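Open day at the Tarano river station

I finally made it to the open day at the Tarano station, and I'm so glad I did! I have been reading their sediment bulletins for years, and it's a different thing to stand on the dock and smell the mud. The station sits where the Dorkesik splits into its two lower channels, at the end of a gravel road that my car did not enjoy.

12 shares 4 comments

We started out on the water. Yamuna Panicker, who runs the suspended sediment program, took six of us at a time in the flat-bottomed boat to the first mooring. She lowered the bottle sampler herself, then let each of us try (harder than it looks — the current grabs the line and you end up sampling well downstream of where you meant to). The water came up the color of milky tea. Back on the dock she filtered it while we stood around asking questions, and she answered every single one, including my long one about why the east channel carries so much more silt in spring than the west.

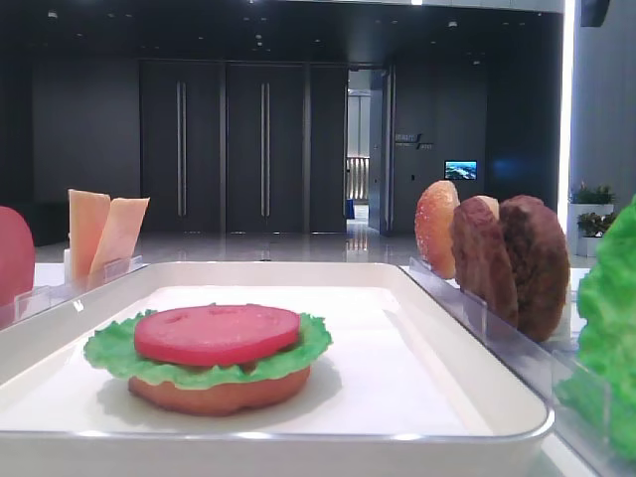
The core room was the part I had come for. The station keeps 272 cores from the delta, the oldest taken from a frozen lake in December with a hand-cranked rig, and two of them had been split lengthwise for visitors. Yamuna explained the layers to us, and I've read whole papers that made the point less clearly. In the real core the flood layer is a pale gray band you could cover with a thumb, with a dark, leafy line right under it, and once she had shown me one I saw them all the way down.

Upstairs they were running samples through the Fitach, the optical instrument that measures how much dissolved organic matter is in the water. Ours from the morning was sample 99 of the season. I would have happily watched the curve draw itself for another hour, but the Sugawara lake talk was starting and I wanted a seat near the front. Good talk, too — mostly about ice-out dates, with a long and lively argument afterward over where to put the next logger.

If you go, bring rubber boots and your own lunch. The boat trips fill up early, so put your name down at the gate before you look at anything else. I'm already planning to go again, and next time I want to see the west channel mooring.

31 shares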